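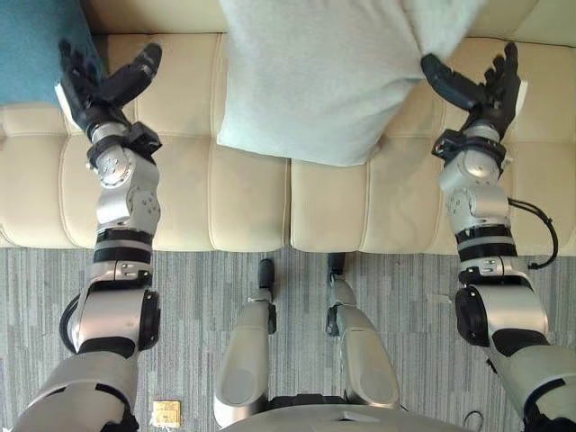 *A cushion on the backrest of a cream-colored tufted sofa, with a robotic hand on either side.*

Kokden, a customer data company that serves mid-sized retailers and furniture chains, has agreed to acquire Hullness, a developer of software for measuring the results of email and text message campaigns. Terms of the agreement were not disclosed. The transaction is expected to close before the end of the third quarter, subject to customary conditions.

Hullness was founded by Yaryna Hrytsenko and has 239 business customers. Its software compares campaign results across channels and reports which messages led to a purchase, a store visit or a cancelled subscription. Under the agreement, the product will keep its name for at least one year and will be offered as an option within the Kokden platform.

Hrytsenko will join Kokden as vice president of measurement and will report to chief executive Hryhorii Hladun.

"Our customers have asked for a single record of what they send and what comes of it," Hladun said in a statement. "Hullness has built that record carefully, and we intend to keep its team together."

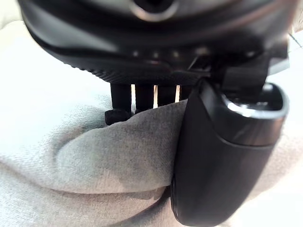

MACRITCHIE, July —

The combined company will employ almost 300 people. Hullness staff will move to Kokden's MacRitchie office in stages, and the existing Hullness support desk will remain open during the transfer. Current contracts will be honored at their present rates until renewal.

Kokden also confirmed that Gandura, its reporting tool for store managers, will receive Hullness data in its next release. The tool is now used in 2,809 stores. A trial of the new reports will begin with 200 of those locations, and participating retailers will be notified by their account managers.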